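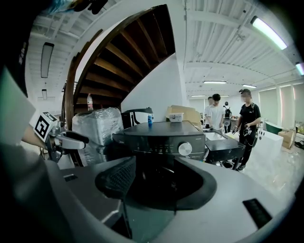
What has to be checked before a hand-held gripper goes into a recording session?
The marker, the finger travel, the camera mount and the free space on the card, in that order, and the result goes in the log before the first take.

Notebook, June, afternoon. Entry by R. Berrada. Copies to Dalia Tazi and Ibsa Berhe.

Subject: revision of the handling rules for the Broleo grippers, appliance tasks.

The old sheet was written for table work. Appliance tasks put people on their feet, walking between a washing machine and a sink, sometimes with a second operator in the same working area. Several rules on the old sheet assume one seated person and one tool. I have gone through it line by line. Text below replaces sections 2 and 4. Section 3 (charging) stands as is.

Marker. Flat, square to the mount, no lifted corners, no tape over the face. Wipe with a dry cloth. A scratched marker is replaced, never inked in. Laimutė tried ink in the spring and the pose drifted on every wrist turn. The replacement gets a new line in the tool log, with initials.

Fingers. Open fully, close fully, 9 cycles, watching for a late side. If one finger lags, the tool is tagged and goes back to the bench. Do not adjust the linkage on the floor. Screws have gone missing that way and we no longer carry the short ones.

Camera. Lens clean, mount tight. Exposure locked after facing the brightest part of the room the task will cross. Windows and overhead tubes in the same take are the usual trouble. If the blinds are moved, lock again and start a new take number.

Storage. Minimum 800 free units on the counter display at the start of a block. Below that, change the card first. Takes are written in blocks of 2048 and a partial block at the end is discarded by the Derkoteo importer without a message. I have asked Nabila whether the importer can at least write a warning. No answer yet.

Straps. Worn, and the loose ends tucked in before any task with a door, drum or drawer. This was a "should" on the old sheet and is now a "must". Ibsa objects that tucking slows the changeover. Noted, rule stays.

Two operators. Agree aloud who has the machine before either one reaches. The second operator stays on the far side of the counter until the first says clear. No handing a gripper over while it is recording: stop, hand over, start a new take. Mixed takes cannot be assigned to an operator ID afterward, and we have thrown out almost a full afternoon of them.

Appliance state. Selector knob position is written down before the first take and returned to it between takes. Door closed, drum empty unless the task card says otherwise. Mains off at the wall for all door and knob tasks. Bottles used as props stay capped. Anything standing on the lid that is not on the task card should be logged or removed, and the same choice kept for the whole block.

Floor. Walking path clear between the two stations for the task. Bags, shoes, tubs and boxes are kept outside it. Smooth floor, so any spill stops the session until dry.

People without a tool. Allowed in the room if they have signed the consent sheet. They keep out of the operator's reach but do not need to leave. Faces are blurred at import. The blur is not a substitute for the sheet, and Dalia wants that sentence kept word for word.

Open points:
Who signs off a repaired tool. The draft says the person who repaired it, and I think it should be someone else. Abdel Hamid bench has a second reader on every repair and it does not cost them much.
Left-hand use. The finger check was only tried right-handed.
Whether the Brikitus task cards should print the knob position or leave a blank for it. Blank is my preference. A printed value gets ticked without looking.

Added later, 4:40 p.m. Nabila replied. Warning is possible in the next importer build, no month given. Until then the operator reads the block counter at the end of each block and writes it next to the take number. Sheet updated, old copies by the door to be taken down.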